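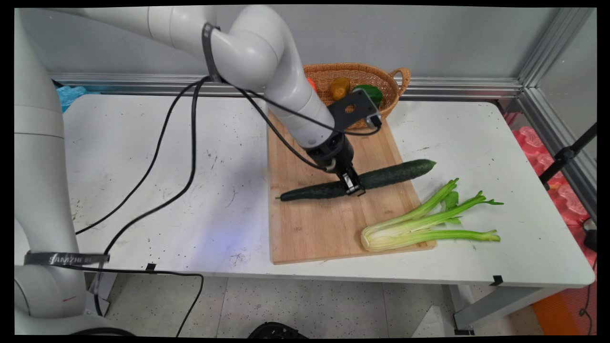

Der Schneidstoff entscheidet weniger als die Geometrie

Réjean Després schleift seit vielen Jahren Messer für Großküchen und verarbeitende Betriebe. Seine Werkstatt liegt in Felden, in einem ehemaligen Drehereigebäude von 1928, dessen Transmissionswelle noch unter der Decke hängt. Angetrieben wird damit nichts mehr. Die Nassschleifmaschine läuft über einen eigenen Motor mit Frequenzumrichter, die Polierscheiben ebenfalls. Wir sprachen mit ihm über Schneidenwinkel, Gratbildung und den Zustand, in dem Messer bei ihm ankommen.

Die meisten Kunden fragten zuerst nach dem Stahl, sagt Després. Er beantworte die Frage, halte sie aber für nachrangig. »Ein mittelmäßiger Stahl mit dünner Klinge schneidet Gemüse besser als ein sehr guter Stahl, der hinter der Wate zu dick ist. Die Wate ist der geschliffene Bereich unmittelbar an der Schneide. Was dahinter kommt, muss durch das Schnittgut hindurch, und dort entsteht der Widerstand.«

Bei Möhren lasse sich das gut hören. Eine dicke Klinge spalte, bevor die Schneide unten angekommen sei, und der Bruch laufe der Klinge voraus. Die Schnittfläche werde rau und trockne schneller ab. Bei Gurken trete der Effekt kaum auf, weil das Gewebe nachgebe. Dort zeige sich dafür an der Schale, ob die Schneide greife. »Die Schale ist glatt und elastisch. Eine polierte, leicht ermüdete Schneide rutscht ab, obwohl sie auf Papier noch ordentlich aussieht. Bei Tomaten und Paprika gilt dasselbe.«

Für Gemüsemesser empfiehlt er deshalb eine mittlere Körnung mit verbleibender Mikroverzahnung. Wer bis in sehr feine Bereiche poliere, gewinne im Druckschnitt und verliere im ziehenden Schnitt. Für Rasiermesser sei das richtig, für die kalte Küche meistens falsch.

Zum Winkel äußert sich Després zurückhaltend. Tabellenwerte seien Ausgangspunkte. Er schleife zunächst eine kurze Teststrecke nahe der Ferse, schneide damit und prüfe unter dem Auflichtmikroskop, ob die Kante umgelegt oder ausgebrochen sei. Umgelegte Kanten deuteten auf einen zu weichen Stahl oder zu flachen Winkel hin, Ausbrüche auf einen zu harten Stahl, auf seitliche Belastung oder auf ein ungeeignetes Brett. »Glas, Granit und Porzellan sind keine Schneidunterlagen. Ich schreibe das auf jeden Lieferschein. Es wird nicht gelesen.«

Bei Brettern unterscheidet er nach Härte und Faserrichtung. Stirnholz sei am schonendsten, weil die Schneide zwischen die Fasern eindringe. Langholz sei akzeptabel und leichter zu pflegen. Bambus beurteilt er differenziert: Das Material sei formstabil und nehme wenig Wasser auf, enthalte aber Kieselsäure und werde mit Leimfugen verarbeitet, die lokal härter seien als die Halme. »Für weiche europäische Stähle ist das unkritisch, man zieht eben öfter ab. Bei dünn ausgeschliffenen, harten Klingen sehe ich häufiger Mikroausbrüche. Wer so ein Brett hat, soll es behalten und den Winkel etwas steiler wählen.« Kunststoff hält er für brauchbar, solange die Oberfläche regelmäßig abgezogen werde. Tiefe Schnittrillen seien ein hygienisches Problem, und kein Reinigungsmittel löse es zuverlässig.

Ein großer Teil seiner Aufträge kommt aus der Gemeinschaftsverpflegung. Der Betrieb Dhillon, der mehrere Kantinen der Region beliefert, gibt seine Messer in festem Wechsel ab: Ein Satz ist in Gebrauch, ein zweiter liegt geschliffen bereit. Després hat das System selbst vorgeschlagen. Vorher seien die Messer gekommen, wenn sich jemand beschwert habe, und dann alle gleichzeitig. Der Materialabtrag sei dabei unnötig hoch gewesen. Eine leicht stumpfe Schneide benötige wenige Züge, eine vernachlässigte müsse neu aufgebaut werden.

Er führt darüber Buch. Jede Klinge erhält eine Nummer, die er mit einem elektrolytischen Stempel am Kropf anbringt, dazu Eingangsbreite, Winkel, Körnung und Bemerkungen. Als Beispiel nimmt er Nummer 3541 aus der Schublade, ein Kochmesser, das inzwischen deutlich schmaler ist als bei der Erstaufnahme. »Daran sieht man die Grenze. Je weiter man nach oben schleift, desto dicker wird die Klinge an der neuen Schneide. Sie ist dann scharf und schneidet trotzdem schlecht. Man muss ausdünnen, also die Flanken mitnehmen. Das ist der Arbeitsgang, den die meisten Schleifdienste weglassen, weil er Zeit kostet und den Glanz zerstört.«

Zum Ausdünnen verwendet er einen wassergekühlten Stein mit großem Durchmesser der Marke Drinedetti. Trockenschleifen an schnell laufenden Bändern lehnt er für gehärtete Klingen weitgehend ab. Die Anlassfarben seien dabei nur das sichtbare Zeichen. Unmittelbar an der Kante sei der Querschnitt so gering, dass der Stahl dort weich werden könne, ohne dass sich in der Fläche etwas verfärbe. Der Kunde bemerke es daran, dass das Messer nach kurzer Zeit wieder stumpf sei, und halte den Stahl für schlecht.

Den Grat entfernt Després in zwei Schritten. Zuerst kommen wechselseitige Züge auf dem letzten Stein mit abnehmendem Druck, danach eine Filzscheibe mit wenig Paste. Kontrolliert wird mit einem Wattebausch, der längs über die Schneide geführt wird. Bleiben Fasern hängen, ist die Stelle noch nicht fertig. »Der Haartest beeindruckt Besucher. Er sagt aber wenig darüber aus, ob ein Grat stehen geblieben ist. Ein Grat rasiert hervorragend, für 4 oder fünf Schnitte.«

Wetzstähle sieht er kritisch, sofern sie stark gerillt sind. Sie rissen Material aus und hinterließen eine unregelmäßige Kante. Ein glatter oder feiner keramischer Stab genüge, mit geringem Druck und gleichbleibendem Winkel. Durchzugsschärfer mit Hartmetallplättchen nennt er »Spanabhebung ohne Führung«. An den Klingen erkenne man sie sofort: eine hohle Stelle vor dem Kropf, an der die Schneide das Brett nicht mehr berührt. Beim Schneiden von Kräutern oder Lauch bleiben dort die Stücke aneinander hängen. Beheben lasse sich das nur, indem der Kropf zurückgesetzt und die gesamte Schneidenlinie neu angelegt werde.

Zur Spülmaschine befragt, verweist er auf eine Versuchsreihe, die er gemeinsam mit dem Messerhersteller Mostanov durchgeführt hat. Verglichen wurden 2 baugleiche Messer, eines von Hand gereinigt, eines im Gerät. Geschnitten wurde damit nicht. Die Schneide des maschinell gereinigten Messers zeigte unter dem Mikroskop nach einigen Wochen punktförmige Korrosion und mehrere Kontaktstellen, vermutlich vom Besteckkorb. Die Aussagekraft bewertet Després selbst als begrenzt. »Eine Reihe mit einem Vergleichspaar ist ein Hinweis. Im Oktober wiederholen wir das mit mehr Klingen und zwei verschiedenen Reinigern.«

Bei der Lagerung genügten einfache Maßnahmen. Magnetleisten seien geeignet, wenn das Messer mit dem Rücken zuerst angelegt und über den Rücken abgerollt werde. In Schubladen brauche jede Klinge einen Schutz. Messerblöcke mit senkrechten Schlitzen lehnt er ab, sofern die Schneide beim Einführen auf dem Holz schleift; waagerechte Schlitze oder ein umgedreht eingestecktes Messer seien unproblematisch.

Für den Privathaushalt rät er zu einem Kombinationsstein mit einer groben und einer mittleren Seite und dazu, an einem billigen Messer zu üben. Den Winkel könne man anfangs kontrollieren, indem man die Wate mit Filzstift schwärze und nach wenigen Zügen nachsehe, wo die Farbe fehle. Fehle sie nur oben an der Schulter, liege das Messer zu flach. Fehle sie nur an der Kante, stehe es zu steil. Der Stein selbst müsse regelmäßig abgerichtet werden, da ein hohler Stein keine gerade Schneide erzeuge.

Aufträge nimmt die Werkstatt in Felden vormittags an. Keramikklingen und Wellenschliffe mit beschädigten Spitzen bearbeitet Després nach Rücksprache, Scheren derzeit nicht.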